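Home | Products | Guides | FAQ | Contact

Caring for plastic kitchenware: frequently asked questions

By the Hateven product support desk
Updated in December
Shares 20 | Comments 6

The answers on this page apply to plastic bowls, tubs, jugs and lids sold by Hateven, including the Lolik mixing range and the Vuvis storage range. Pascual items are glass with plastic lids; only the answers on lids apply to them. Where an answer differs from the leaflet packed with the item, follow the leaflet.

What do the symbols on the base mean?

The triangle with a number in it identifies the type of plastic. It is there for sorting waste and says nothing about whether the item may be heated. The glass and fork symbol means the material is suitable for contact with food. A symbol with wavy lines over a dish means the item may be used in a microwave. A symbol with plates under drops of water means it may go in a dishwasher. If a symbol is missing, assume that use is not covered.

Which plastics are used?

Lolik bowls and jugs are polypropylene, marked 5. Vuvis tubs are also polypropylene, but the lids are low-density polyethylene, marked 4. The two behave differently when heated. A lid may soften at a temperature that leaves the tub unchanged, so the limits for the tub should not be applied to the lid.

Can I put the bowls in the dishwasher?

Yes. Bowls may go in either rack. Lids should go in the top rack only, laid flat or stood loosely between the pegs. A lid wedged under a heavier item while hot will often keep the bent shape once it has cooled. Light items can turn over during the wash and fill with water; placing them under the edge of something heavier prevents this, provided they are not forced.

Do I need to wash a new item before using it?

Yes. Wash it once in warm water with washing-up liquid, rinse and leave to dry. A faint smell when the packaging is opened comes from the bag and the moulding process. It normally clears after the first wash. If it does not, leave the item open in a ventilated place overnight and wash it again.

How do I remove tomato or curry stains?

Staining of this kind is colour dissolved in oil which has then passed into the surface of the plastic. Washing-up liquid removes what is on the surface only. Try the following in order:

1. Wash in hot water with washing-up liquid and a soft cloth.
2. Spread a paste of bicarbonate of soda and water over the mark, leave for 20 minutes, then rinse.
3. Dry the item and stand it in direct sunlight. Turmeric in particular fades under sunlight. Several sessions may be needed.

Do not use neat bleach. It can dull the surface, and a dull surface takes up stains faster. Stains that remain after all three steps are permanent but do not make the item unfit for food.
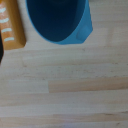

Dark colours show oil stains less than white or clear plastic, but they take them up at the same rate. The colour is added to the material before moulding and makes no practical difference to how it resists oil, heat or scratching. It does affect how easily leftover residue is noticed, so darker items are best checked by touch after washing. A surface that feels slippery still has grease on it and should be washed again in hotter water.

Why does my plastic come out of the dishwasher wet when everything else is dry?

Glass and china store heat during the wash, and this drives off the remaining water once the cycle ends. Plastic is thinner and lighter, stores less heat and cools before the water has gone. Opening the door at the end of the cycle helps. Rinse aid also helps by spreading the water into a thinner film. Neither will make plastic dry as fully as china. Wipe items with a clean cloth before stacking.

What is the white bloom on the surface?

There are two common causes. Limescale feels slightly rough and can be removed by soaking in one part white vinegar to 6 parts warm water, then rinsing. Etching feels smooth or faintly matt, does not respond to vinegar and cannot be reversed. It usually follows long use of a strong dishwasher powder at a high dose. If vinegar makes no change after two soaks, treat the mark as etching.

Can I heat food in these products?

Vuvis tubs may be used for reheating in a microwave with the lid removed or resting loosely on top. Never heat with the lid clipped shut. Lolik bowls are sold for mixing and serving and do not carry the microwave symbol. None of the plastic products may be used in a conventional oven, under a grill or on a hob.

Food high in fat or sugar becomes much hotter than food that is mainly water. Even in a tub marked for microwave use, it can blister the surface. Use glass or china for melting butter, heating syrup or reheating oily sauces.

Can I pour boiling water into a bowl?

Polypropylene will tolerate it, but thin walls will flex more than usual until the water cools. Stand the bowl on a level surface, do not overfill it, and do not lift it by one side. Do not pour boiling water on to a lid.

Can I freeze the tubs?

Yes, Vuvis tubs may be frozen. Leave a gap of 2 cm below the rim for liquids. Polypropylene becomes brittle at low temperatures and may crack if dropped or twisted. Let the tub stand at room temperature for a few minutes before trying to free the contents. Lolik bowls are not intended for the freezer.

How do I get rid of a lingering smell?

Wash the item, dry it fully and store it without the lid. If the smell persists, fill the item with warm water and two tablespoons of bicarbonate of soda, leave overnight and rinse. Onion and garlic smells are often held in the lid seal. Where the seal is removable, take it out and wash it separately, then dry the groove before refitting.

Are knife marks and scratches a problem?

Light scratches from whisks and spoons are normal. Deep cuts hold food and are difficult to clean. Replace an item if a fingernail catches in the mark, or if residue can still be seen in it after washing. Avoid hand blenders with an exposed blade, metal scourers and cutting food inside the bowl.

A bowl no longer sits flat. Can it be reshaped?

Sometimes. Place it in hot tap water for 3 minutes, remove it, press it on to a level worktop and put a weight inside until it is cold. Do not use boiling water or a hair dryer. Uneven heating normally makes the distortion worse. A bowl that still rocks after two attempts should not be used for hot liquids.

How should bowls be stored?

Nest them dry, largest at the bottom. Damp bowls stacked tightly can stick together and may smell when separated. If two are stuck, put cold water in the inner bowl and stand the outer one in warm water, then twist gently. Keep all plastic away from radiators and from the wall nearest the oven.

Can worn items be recycled?

Polypropylene is widely recyclable, but many household collections accept packaging only and exclude kitchenware. Check with your local council. Remove silicone seals first and put them in general waste. Cracked items are handled in the same way as whole ones.

Are replacement lids available?

Replacement lids are available for current Vuvis sizes. Quote the code moulded into the underside of the old lid. The size printed on the sleeve is the volume of the tub and does not identify the lid. Lids for discontinued sizes are not kept in stock, and current lids will not seal on older tubs even where the diameter looks the same.

Back to Guides | Returns | Spare parts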